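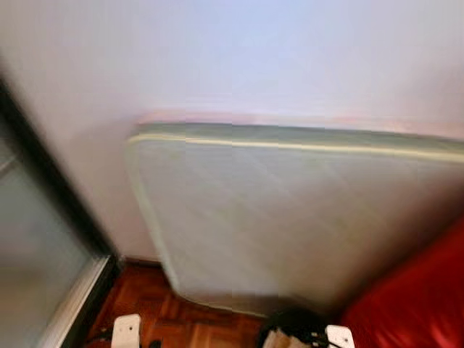
Gikosberg Community Orchestra | Office of Concerts and Touring

FOR RELEASE Feb 10, 2021

Gikosberg Community Orchestra to hold five-concert outdoor series at Kyei Meadow

GIKOSBERG - The Gikosberg Community Orchestra will play its spring and summer concerts outdoors this year at Kyei Meadow, on the north side of town. The series has five programs. It replaces the indoor season at the Onitz Theater, which has been closed to audiences for most of the past year.

Each concert will run 80 minutes with no intermission. Attendance is limited to 200 people per concert, seated in marked squares on the grass. Each square holds up to four people from the same household. Squares are assigned when tickets are picked up, and late arrivals will be shown to the back rows near the gate.

The orchestra will play in smaller groups than usual. Strings open the series with dance music and a serenade. The second program is for brass and percussion. Woodwinds play the third, a mix of marches and folk song arrangements, and the fourth is given over to a jazz quintet drawn from the orchestra's own players. All sections return for the closing program of overtures and film music.

"We looked at the meadow in November with a tape measure and a trumpet," said Domnica Filip, music director. "The sound carries well toward the creek and not so well toward the road, so the stage will face the creek. The players have been practicing at home for a long time and they want to be in front of people again."

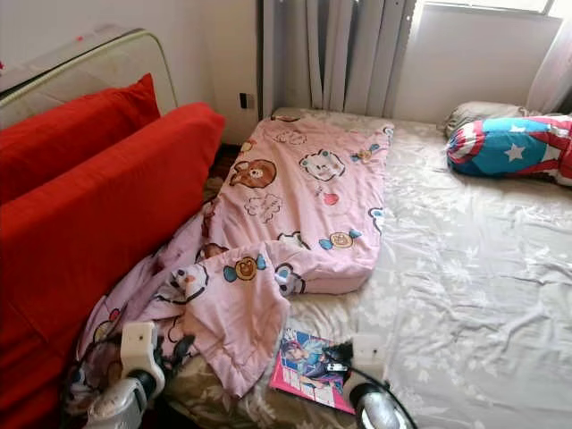
The stage is a covered trailer platform on loan from Brarnex, a local equipment rental company, which is also providing the generator and the sound system for all dates. Brarnex staff will set up on the morning of each concert and take everything down the same night. The meadow will stay open to walkers except for the fenced area directly behind the stage.

Tickets are $5 for adults and free for children under 12. Everyone needs a ticket, including children, so that the headcount stays within the limit. Season subscribers who kept their 2020 tickets as credit may use them for any of the five concerts. Subscribers who would like a refund should call the box office before the first concert.

Money raised last fall will cover part of the cost. The orchestra's recorded chamber concert, which was shown online in November, brought in $2,464 in donations. That amount will go toward player fees and the mowing and marking of the field.

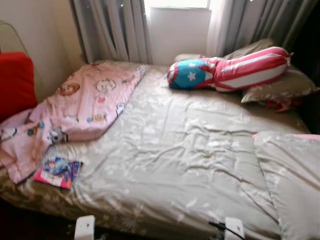
Face coverings are required when entering, leaving and walking around the site. Guests should bring their own blankets or low chairs. High-backed chairs and umbrellas are allowed only along the rear fence. Coolers and picnic food are welcome. There will be no food sales at the meadow this year, and glass bottles should stay at home.

Parking is available in the gravel lot at the south entrance. A path from the lot leads to the seating area, and a paved route with reserved squares is set aside for wheelchair users.

"If it rains, we move to the next evening," said Fumiko Hirano, concerts manager. "If it rains twice, we cancel that program and people can come to another one on the same ticket. We will post the decision by noon and leave a message on the box office line."

Concert dates and ticket sale times will be announced once the field permit is signed. Subscribers will be able to reserve before the general public.

The Gikosberg Community Orchestra is made up of amateur and professional players from the town and nearby communities.

Media contact: Fumiko Hirano, Office of Concerts and Touring, Gikosberg Community Orchestra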